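How I Sort Out the Bag Drawer (and the Bags)

Posted Thursday, September 6, 2018

If you carry a bag every day, you know what lives at the bottom of it. Mine had receipts from May, three lip balms with no lids, and tissue packs in every stage of collapse. I kept buying more tissues because I could never find the ones I had, and then I'd come home and toss the new ones in the hall drawer, where they'd slide to the back and vanish. My friend Nilmini Haque watched me dig for a pack at the movies once and has never let it go.

So I came up with a little routine. It takes me one cup of tea, start to finish, and I do it on a Sunday night when there's nothing good on.

What you'll need

A clear table. A trash can within reach. A damp cloth. A zip pouch for each bag you use (mine are the cheap Dalby ones, but a freezer bag works fine!). One shallow box for the drawer.

Step 1. Empty everything

Turn the bag upside down over the table and shake it. Don't reach in and pick things out, you'll miss the pocket inside the pocket. Then do the coat pockets too, and the car door if you can be bothered going outside. I put a tablecloth down first, the striped one I use for everyday, and afterward I just take it to the back step and shake the crumbs off.

Step 2. Make piles

I do tissues, snacks, paper, money, and "what is this." Try not to stop and read the receipts. I lost half an evening to a receipt from a garden center once.

Step 3. Check the tissues

Pick up each pack and give it a squeeze. If it's sealed and firm, it's good. If the sticky flap has gone fuzzy and won't close, it goes by the bed or in the kitchen, where it'll be used up in a couple of days anyway. Anything that has been loose in the bag without its wrapper goes in the trash, sorry.

The little square-ended packs are easiest to store because they'll stand up on edge. The flatter ones want to lie down and take up more room, so I put those on the bottom and stand the others behind. I don't bother matching brands. I buy whatever the grocery store near my work has by the register, so I end up with a lot of green and white ones.

Step 4. Check the snacks

Turn over every wrapper and look for the date. Press it gently too. If what's inside has turned to gravel, eat it over yogurt tomorrow and don't put it back in the bag. I keep one snack per bag and no more. I used to carry four or five, and all that did was give me four or five bags of crumbs.

Keep the snack right up against a tissue pack in the pouch. The pack works like a cushion, and if the wrapper does split you've got a tissue right there. My neighbor Habibur taught me this and I thought it was silly until a granola bar survived a whole day under my library books.

Step 5. Fill the pouches

One sealed tissue pack, one snack, one lip balm (with a lid). Squeeze the air out and zip it. When you switch bags in the morning you move one thing and you're out the door. If you have hay fever like me, make it two packs from spring until the first frost.

Step 6. Box up the spares

Wipe out the drawer with the cloth and let it dry while you finish your tea. Set the spare packs in the shallow box on their edges, printed side facing you, so you can flip through them like file cards. Push the box all the way to the front. When there are only two packs left, write tissues on the shopping list right then. I mean it, before you close the drawer.

A few questions I've had by email

Luzius asked about wet wipes. They go in their own freezer bag, flap side up, or you'll have a damp pouch by lunchtime.

Prasanna wanted to know if it works for diaper bags. It does, but do it twice a week and double the snacks!

Next time I'm doing the glove compartment, which has a flashlight in it that I'm a little afraid to open.

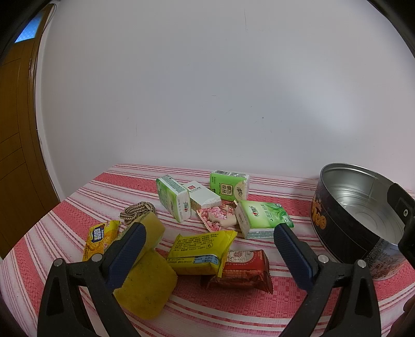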